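Speaker notes: Service robots in guest rooms, a code of practice
Speaker: Karlijn Dewulf, Promov
Session length: 9 minutes, questions afterward

Opening
Thank the hosts. State that the code applies to mobile robots with one or more arms working in furnished bedrooms. It does not cover corridor delivery units, which have their own document. The draft for comment closes on 23rd May.

Section 1. Scope of contact
Explain the term "permitted object." Before a robot enters a room, the operator must hold a written list of the items it may touch. Telephones, remote controls and bedside switches are listed separately from linens and cushions. An item that is not on the list is treated as an obstacle.

Emphasize that a call button or alarm switch is never a permitted object. The arm must keep clear of it during all planned motion, including the return to the rest position. 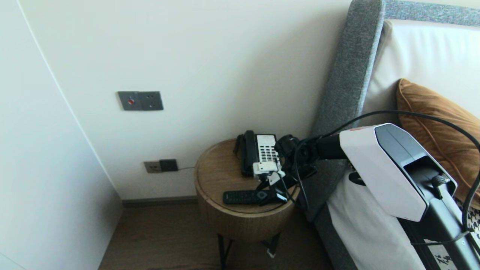 Section 2. Force and speed near furniture
The arm moves at reduced speed once any part of it is within 75 centimeters of a bed or table. The limit applies whether or not a guest is registered to the room. Pause here. At the Clevden site this point drew the most comments, and a question on it is likely.

Small tables require particular care. Contact should be directed toward the wall or straight down where possible, and the operator must check stability before approving the task.

Section 3. Cables
Loose cords on the robot are to be inspected at the start of each shift. Room cords, including telephone and charger leads, must be recorded in the room survey. Refer to the Vernex survey form, which Stijn Dierckx has revised. Copies are at the desk.

Section 4. Records
Bunnag reviewed 492 task logs against the draft. Give the figure only; the full report comes out in August. Stops ordered by a person must be logged with the reason and the name of the operator.

Closing
Invite written comments by clause number. Do not take questions on liability. Refer these to Stijn Dierckx.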